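Home Boards Arms & Grippers Learning from Demos Members Log in
Search this board Go

Transparent cup and a policy that won't commit: more demos or different demos?

posted by plirkik_bench

I'm having a great time with this and I'm also stuck! I'm training a two-arm setup on fork-into-cup, imitation learning only, head camera plus wrist cameras. The cup is see-through, the tabletop is marble print with veins going everywhere, and with 300 demos the policy gets the arm over the table nicely and then dithers near the rim. The Agudelo write-up says spread of cup positions matters more than demo count. Has anyone here tried that on a busy tabletop? I'd love to hear before I record another batch.

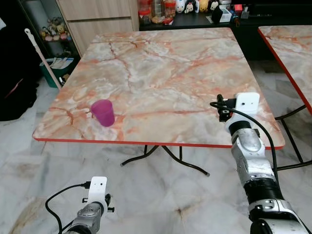 Purple cup near the left front of the table, right gripper low over the marble.

Left arm is along for the ride on this task. Same network, it just learns to stay out of the way.

altis_tinkerer

Yes, and it's such a fun result when you see it in your own plots! We copied the Agudelo recipe for our Altis runs. We kept the demo count the same and moved the cup to a new spot every 5 demos, and the dithering went from most trials to a few. What I think was going on with ours: the policy had memorized the veins near the cup and was steering by those. Try masking the cup out of the head view at test time. If the arm still goes to the usual place, you've got the same problem (ours did, beautifully).

Also look at where your demos start. Half of mine began with the fork already in the gripper and half didn't, and mixing them without a label hurt.

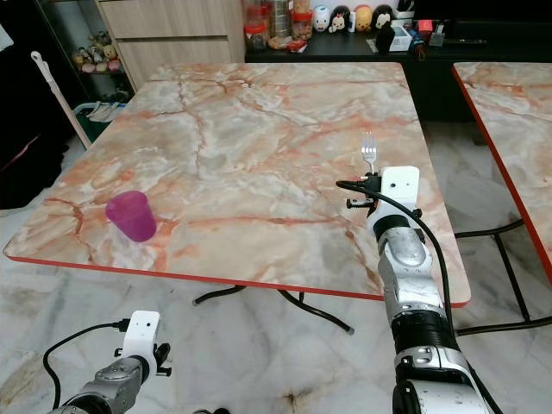 Buratach, September

Fork held tines up on the right side, cup well over to the left. I'd save starts like this one as their own group, then train on that group alone for a first pass. The long reach across the table is where you find out whether it's tracking the cup. Run 30 trials per group before you believe any difference, I got fooled twice by short runs.

demo_hoarder

just get more data. we have 2,887 episodes and it works fine

altis_tinkerer

Were those all on one table, though? I'd be really curious what yours does on a plain one.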